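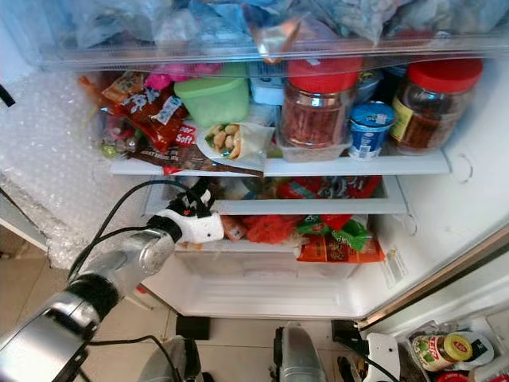 4. Loading and arranging the refrigerator

Leave the appliance to run empty for 3 hours after switching on before you put any food in it. If it was carried or stored on its side, see section 2 for the standing time first.

4.1 Before you load

1. Check that the transit tape has been removed from the shelves and drawers.

2. Wipe the interior with lukewarm water and a little bicarbonate of soda. Dry it with a soft cloth. Do not use scouring powder, bleach or anything containing alcohol on the clear plastic parts.

3. Push each shelf back until it stops. A shelf that is not fully home can tip when a heavy jar is set down near the front.

4. Set the temperature dial to the middle position. You can adjust it after the first full day.

Note: Models sold under the Ulberg and Varnetti names have the same interior. The Varnetti dial is numbered in the opposite direction, so check the marking next to the dial before turning it.

4.2 Upper drawer

The clear drawer at the top is for light items in bags. It slides on two side runners and lifts out for cleaning.

1. Pull the drawer out as far as the stop.

2. Put in the flattest bags first and fold the open ends underneath.

3. Close the drawer slowly. If you feel resistance, take something out.

Bags that stand up above the rim are the usual cause of a drawer that sticks. They catch on the roof of the cabinet and can be dragged off the back, where they are hard to reach. A drawer in which plastic bags have been allowed to bulge up, as in the picture at the start of this section, should be emptied and sorted before anything more goes in.

Caution: Do not pull a jammed drawer by its front edge. Reach over the top, press the bags down with a flat hand and ease the drawer forward.

4.3 Main shelf

Use this shelf for jars, tubs, small pots and food that will be eaten within a day or two.

1. Place glass jars to one side, upright, with the lids tight. A shallow tray under a jar catches drips and can be washed in the sink.

2. Stand yoghurt pots next to the jars, where they are less likely to be knocked over.

3. Put boxes with lids in the middle of the shelf. Leave a finger's width between a box and the back wall.

4. Wrap or cover anything that has been opened. An opened tortilla wrap dries at the cut end and its filling will take on the smell of other food. Put it in a lidded box or fold film closely over the end.

5. Turn long packets so that they lie front to back. A packet laid along the front edge can hang over the lip and may be caught by the door.

Note: Many snack packets do not need to be kept cold. Read the storage advice on the pack. Moving these to a cupboard is the quickest way to make room.

Caution: The greatest load for the main shelf is 80 newtons, spread evenly. Do not stack jars on top of one another.

4.4 Lower shelf

The lower shelf has a raised front rim to stop packets sliding forwards. It suits bags and other items that will not stand up by themselves.

1. Stand bags on their long edge behind the rim, with the labels facing you.

2. Put the newest ones at the back.

3. To remove the shelf, empty it, lift the front and draw it towards you. When refitting it, make sure the rim is at the front and facing up.

4.5 Bottom compartment and crisper

Small packets may be kept in the space above the crisper drawer. Keep them away from the front, as a packet leaning outwards will fall when the door is opened. Produce in a mesh bag should be checked every few days and anything soft or marked taken out.

The crisper itself is for salad and vegetables.

1. Shake off loose water before putting vegetables in.

2. Line the base with one sheet of kitchen paper. Change it when it is damp.

3. Open the crisper only when the space in front of it is clear. If something has dropped down against the ribbed panel, remove it first.

Use the crisper before filling the shelves above it with vegetables. It is often overlooked because other things are piled over it.

4.6 Side walls

Bubble wrap and other loose sheeting should not be left hanging against an inside wall during normal use. It traps moisture and gets in the way of the shelf edges.

1. Take the food off the left side of each shelf.

2. Peel the sheet away from the top downwards. If it is held with tape, warm the tape with a cloth wrung out in hot water.

3. Wipe the wall and dry it before putting the food back.

Do not remove any printed sticker from the interior wall. Keep labels clear of grease so that they can still be read if you need service.

4.7 Checking the arrangement

1. Close the door and check that the seal touches the cabinet on all sides.

2. Open it again. Nothing should move or fall.

3. Place a fridge thermometer in a glass of water on the main shelf and read it the next morning. It should show 5 °C or below.

4. If the reading is too high, thin out the main shelf before turning the dial. Cold air cannot get past food that is packed tightly from wall to wall.

After a large shop the temperature will rise for a few hours. Do not turn the dial to maximum to make up for this, as food near the back may freeze.

Replacement drawers and shelves are supplied by Pustar. Quote part 103 for the clear upper drawer.

Text revised 2022-07-13, Mingxuan Zou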